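Perbridge Small Returns, data card

Version 8. Last changed 14 June 2021.

Contents: 486 parcel return records from shops selling by post in the Perbridge area. Each row is one parcel. Format is CSV, UTF-8, comma-separated, with a header row. 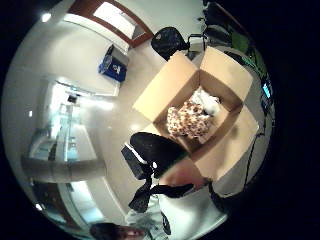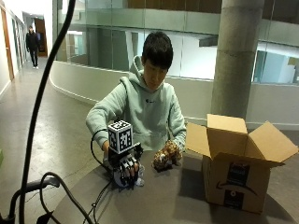
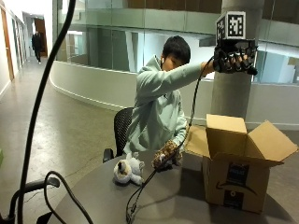
The reason codes are too coarse, according to one reader at Pralis, where code 4 ("not as expected") had to be split by hand before the figures were any use. The same reader asked whether refunds could be given in pence. Code 4 stays as it is in this version – the shops do not record anything finer. Refunds are now in pence.

Fields
parcel_id: text, unique
shop: Galach or Bogdan
sent, received: ISO dates
weight_g: whole number, packaging included
reason: code, 1 to 6 (see reasons.csv)
refund_p: whole number, blank if refused

Known faults
In 29 rows the received date is earlier than the sent date. These come from labels printed in advance and have been left alone.
Bogdan rounded weights to the nearest 20 g until December. Galach did not.
Blank reason means the slip was missing. It does not mean code 6 ("other").

Not suitable for: estimating return rates. Parcels that were kept are not recorded, so there is no base figure.

Loading
Read parcel_id as text. Some spreadsheet programs drop the leading zeros, and the join to reasons.csv is on reason, never on parcel_id.

Licence: CC BY 4.0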